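About Haberkorn

Haberkorn teaches robots to carry out small manual jobs by having a person show them how. We do this from two rooms in Erthorpe and a workshop in Kindham, on behalf of manufacturers, care suppliers and teaching institutions whose tasks are too varied or too short-lived to be programmed in the usual way.

The company takes its name from the Haberkorn seed warehouse, built in Erthorpe in 1868, where the first benches were set up. The warehouse remains our registered address. Visitors should note that the entrance is now at the side of the building, through the yard.

What we do

A client comes to us with a task. It may be placing a part in a tray, turning a container so that its label faces outwards, or lifting a cup by its handle and setting it down on a marked spot. We set the task up on a bench, agree with the client what counts as a good result, and assign it to one of our demonstrators. The demonstrator then performs the task with the robot many times over, either by taking hold of the arm and moving it through the motion, or by working it from a distance with a hand-held control.

Each performance is recorded, checked and labelled. The set is then used to train a controller, which is tried on the same bench and afterwards, where the client wishes, on the client's own premises. We supply the recordings, the trained controller and a written account of how both were made. Clients may take any one of these separately.

Demonstration by hand and by remote control

Both methods are in daily use at Haberkorn, and the choice between them is made at the start of each project by the head of demonstration.

Guiding the arm by hand is quick to learn. A person who knows a task well, such as a packer or a kitchen assistant, can usually give a usable demonstration within the first morning. The method is suited to slow movements and to tasks in which the path of the arm matters more than the grip. It has the drawback that the demonstrator's own hands and sleeves may come between the camera and the work, and recordings affected in this way are set aside.

Remote control takes longer to master. The demonstrator sits away from the bench and moves a control which the arm follows. Demonstrators at this stage are asked to work from the camera picture alone, so that they rely on the same view the controller will later be given. New staff complete 75 practice runs on simple objects before their recordings are accepted into a client's set.

The Erthorpe benches

The benches at Erthorpe are kept deliberately plain. Small tabletop arms are used for most household and catering tasks, and objects are placed on a dark mat against light grey panels. Drinking vessels form a large part of this work. A mug with a handle can be taken up in several ways, and demonstrators are expected to show more than one of them, with the handle turned to the left, to the right and towards the arm.

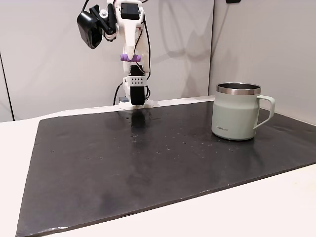
Words: Saranya Pai, Head of Demonstration
Page last reviewed 4 January 2020

Objects are returned to a different position after every run. The demonstrator follows a printed sheet which gives the place and the direction in which each object is to be set, and initials the sheet at the end of the session. Mats are replaced only between projects. Lighting is left as it is for the length of a set unless the client has asked for changes in lighting to be included.

A standard set consists of 100 accepted demonstrations of a single task. Larger sets are recorded by agreement. A run in which the object is dropped or knocked over is not deleted, but is stored under a separate heading, and clients have found such runs useful when testing whether a controller can recover from a poor start.

The Brimari library

Recordings which clients have agreed to share are held in the Brimari library, which we maintain for the use of schools, colleges and small firms. The library at present holds 239 tasks, the greater number of them concerned with tableware, packaging and hand tools. Each entry gives the method of demonstration, the type of arm, the number of runs and the name or staff number of the demonstrator, according to that person's wishes.

Access is granted on written application. No charge is made to schools. Firms pay a yearly fee, and the whole of this sum is spent on storage and on the checking of new entries.

Our people

Silvan Camenzind, Managing Director, is responsible for the direction of the company and for all agreements with clients.

Saranya Pai, Head of Demonstration, oversees the benches at both sites and the training of new demonstrators. She decides on the method to be used for each project and signs off every completed set.

Gunther Ostermann, Workshop Manager, is in charge of the Kindham workshop, where arms are assembled, repaired and fitted with cameras and brackets. Enquiries about equipment on loan should be addressed to him.

Sumathi Panicker, Recordings and Library, is responsible for checking, labelling and storage, and for the Brimari library.

Till Heitmann, Schools and Visits, arranges our teaching days and the yearly placement for school leavers, which begins in September.

Demonstrators are employed by the company on permanent contracts, full or part time. No previous knowledge of robots is required. Applicants are invited to spend half a day at the bench before any offer is made, and are paid for this time. Sessions at the controls are limited to forty minutes, followed by a break or by work of another kind.

Safety and privacy

An arm may be guided by hand only by a person who has been trained on that model, and a second member of staff must be present in the room. The stop button is tested at the start of each session. Loose jewellery and scarves are not permitted at the bench.

Bench cameras are directed at the work. Where a demonstrator's hands or arms appear in a recording, that person's written consent is obtained before it is passed to a client or placed in the library. Sound is not recorded.

Visiting and enquiries

The Erthorpe rooms are open to visitors by appointment. School parties are asked to write to Till Heitmann at least six weeks before the proposed visit, giving the age of the pupils and any access needs. Pupils over eleven may try the remote control under supervision. The Kindham workshop is not open to the public.

Firms wishing to discuss a task are asked to send a short description of it, together with the objects involved if these can be spared. Objects are returned at the end of the project. Replies are normally sent within ten working days.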